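6 min read

Two grippers, one kitchen counter

I spent most of June going back and forth between two end effectors in simulation, and since a few people have asked me which one I'm keeping, I'm writing it down while I still remember the details.

The first is a plain parallel jaw gripper. Two flat fingers, one motor, opens to 96 mm. The second is a five-finger hand. Both mount on the same arm model, and I drive both with the same controller, a small package called Skilbridge that Costel Manole and I have been patching for our own use. The kitchen scene was built by Frida Gunnlaugsson. I didn't change anything in it except the friction on the fruit, which was set so low that everything shot out of the fingers like soap.

The jaw gripper took an afternoon to set up. You give it a grasp point, an approach direction and a width, and it closes until the force limit trips. The force limit is the only setting I had to fiddle with. Too low and the object slips on the way up, too high and the contact solver starts to buzz and the object jitters between the fingers.

The hand took nearly two weeks. The joint limits in the model file were in degrees and the controller wanted radians, so on the first run all the fingers folded straight through the palm. Once that was fixed, the thumb was mirrored. Brynhildur Norðdahl spotted that one by looking over my shoulder for less than a minute, after I had spent an evening reading logs. I also had to drop the timestep, because thin fingertips and round objects don't get along at the default. That made every run slower. An overnight batch that used to be finished by breakfast now runs until lunch.

In total I ran 1,650 grasp attempts, split evenly between the two. I'm not going to publish a success table. I changed the hand's settings partway through, and mixing the early runs with the later ones would make the numbers meaningless. What I can say is how they behaved.

On boxes and anything with flat sides, the jaw gripper is better. It's faster and there is less to go wrong. The hand can do it too, but it tends to rotate a box as the fingers land one after another.

On round things the order flips. The jaws only touch a sphere at two small patches, and if the approach is off center the sphere rolls away. The hand can be off by a fair bit and the fingers still wrap around. The awkward part is getting the palm close without nudging the thing first. I ended up bringing it in from the side and stopping just short, then closing the thumb last. 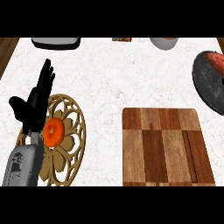 The hand next to the citrus fruit on the trivet, fingers up.

Clutter is where I expected the hand to lose badly, as it's so much wider. It does lose, though by less than I thought. The forearm housing is the real problem. It's bulky, and the planner treats it as one big convex lump, so it rejects approaches that would clear the other objects. Villads Snorradóttir suggested splitting the collision shape into smaller pieces. I've done the wrist so far and it helped. The forearm is next.

One more note on the camera. I kept a single fixed view for both grippers, looking down at the counter. With the jaws that was fine. With the hand, the fingers and wrist cover part of whatever is behind them, and the trivet is a poor thing to lose sight of, with all that open latticework around the rim for a fingertip to catch on. A second view from the wrist would probably fix this, but I haven't added it yet.

For now I'm keeping the hand for fruit and the jaws for everything else. Swapping between them means reloading the scene, so I do all of one and then all of the other. Costel wants to try automatic swapping. If he gets it working I'll post the config.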